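Dewulf wrist camera kit: two weeks of collecting demos

I bought the Dewulf wrist kit in August, mostly on Ilse Vandenberghe's recommendation, and I've now used it to record 364 demonstrations of cabinet and shelf tasks. So this isn't a first-impressions review (I do have one of those in my drafts and it's far too nice).

Mounting took me 15 minutes, and most of that was hunting for the right hex key. The camera is small and light and I stopped noticing it after the first morning. The clip for the cable is a bit stiff, but it holds.

Picture quality

Good, with one big complaint: exposure. I work next to a window, and whenever the arm swings that way the glass blows out to nearly pure white. The close stuff survives pretty well! In the view below you can still make out the tiny holes in the black grille, and the grain on the pale wood of the cabinet is lovely. Anything very near the lens goes soft, though, so the black arm running across the middle is partly a blur.

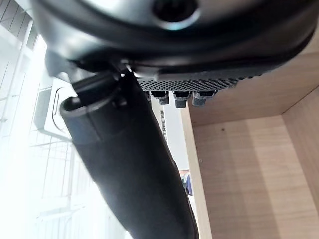
Recording software

It's fine? Start and stop sit on a foot pedal, which I love, and every episode gets its own folder. Relabeling is a pain. I named 184 episodes "shelf" when I meant "cabinet" and had to fix them one at a time on a Sunday, grumbling. Wilma Dierckx tells me the Puvelum recorder does it in bulk, so if you make as many typos as I do, look there first.

Would I buy it again? Yes, but I'd get blinds first. Four stars, and I'd happily add the fifth for a manual exposure lock.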